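Projects > Textiles > Karneck Linen Room > Progress reports

We use cookies to remember your settings. By continuing you accept our use of cookies.

Karneck Linen Room: progress to the end of September

Prepared by Rawiri Goodwin for the Rirkine fund

The sorting bench is in use and the work is on schedule. We have handled 317 items against a target of 700 for the full grant period. The plain linen from the Sesto store is finished. The Caron boxes were opened in the second half of the month and are slower, as most of what is in them is printed cotton with straps or ties that have to be laid out before folding.

Spending stands at 80 per cent of the equipment line. Trays and table coverings are paid for and we expect no more large purchases. The remaining money will go on labels and storage boxes.

One change to the method. Items used to be folded straight on the table and stacked at the far end, and the stacks slid. Each item is now opened out on the covered table, folded, and put in a tray. A full tray goes to the shelves before the next is started. We allow a batch of 30 items per session and have kept to that.
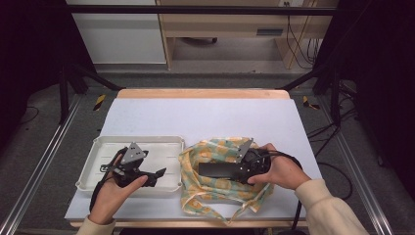 Printed cloth on the sorting table, with the white tray alongside.

Two points are outstanding. The tray labels are late and we are using paper slips for now. We also need a decision on the stained pieces, which are being kept apart until we hear from you.

Next period: finish the Caron boxes, label the shelves, and send you the first full list.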